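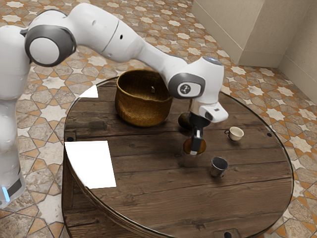
Storing citrus over winter: box, fridge or garage?
Forum: Kitchen and Pantry
Thursday, February 2, 2023

gondard_grower wrote:
We have two trees and picked 100 oranges this season. In October I bought a Daltora chest for the garage and put most of them in there. The garage stays at 55 degrees. I've thrown out 21 so far, mostly soft spots at the stem end. My mother kept hers in plain cardboard until spring and I don't remember her losing that many. Is the garage too warm, or am I packing them wrong?

pithandpeel wrote:
55 is too warm for long storage. Mine go in the bottom drawer of the fridge and keep for two months. Also stop washing them before you put them away, if you do that.

Rerkico55 wrote:
Disagree on the fridge. They keep, but the flavor goes flat and the peel gets leathery. I use a box in an unheated back hall. One layer, stem up, and I check them Sundays. The ones with a rough, spotty peel go to the front and get eaten first – they don't look like much but the juice is fine. 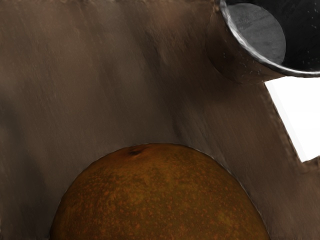

pithandpeel: Flat flavor is from leaving them in there loose with the onions. Use a bag with holes in it and let them warm up on the counter for a day before you eat them.

Rerkico55 wrote:
No onions in my fridge. We'll have to disagree.

gondard_grower wrote:
I did wash them. All of them, in the sink, and I dried them with a towel. They're also three deep in the chest. So that's probably two things.

slowporch wrote:
Three deep is your problem. Lids too. Prop the lid open with a piece of wood. I lost half a crop the year I kept mine shut.

Ni_Bhriain_Lane wrote:
Does anyone clip or pull? I was told pulling tears the button off and they rot from there. We clip now and lose fewer. It takes a whole afternoon, so wear a decent hat. Straw is better than canvas for this, and it should have a proper braid on it or it comes apart in the branches.
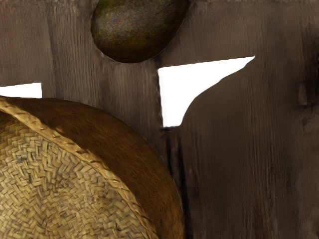 Straw hat, close up

slowporch wrote:
Clip, always. Leave the button on.

gondard_grower wrote:
I pulled them. OK, three things. I'm moving what's left to single layers tonight and the worst ones are going into marmalade. Will post again at the end of the month.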